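Diary > Winter riding > December 17, 2024

Rode to Segura and back this morning, 27 miles by the bike computer. Cold at the start, fine after the first hill. I wore two pairs of gloves and took one pair off at the bridge.

The shoulder on the Plomance road has been swept at last. I wrote to the county in April about the gravel there and never got an answer, but the gravel is gone. The bad drain by the school is still bad. Go wide around it.

Bonifacio Goicoechea met me at the bakery. He wants to run the kids' ride again in spring, same loop as before – park, canal path, back by the library. I said I would do the helmet checks and ride at the back. He still has almost 100 reflective bands from last time, so we don't need to order more.

Rear brake was rubbing on the way home. Took the wheel out, put it back straight, and the rubbing stopped. Chain needs replacing before the new year. Total for the year is now 1,874 miles. I won't make 2000 and I'm not going to ride in sleet to try.

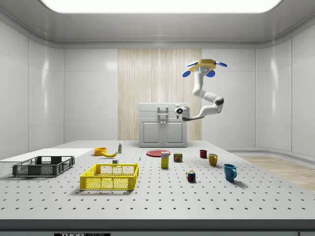
Robot arm over the big white table, with baskets and a plate.

Soup for dinner. Lights are on the charger. If it stays dry tomorrow I'll do the short loop out to Bulline.

3 comments

Petra: Thanks for the note on the drain. I hit it last week.

canalrider: Is the kids' ride open to six-year-olds?

Glenn M: Same chain trouble here.

Contact | Copyright Vanudik Cycling Diary | Back to top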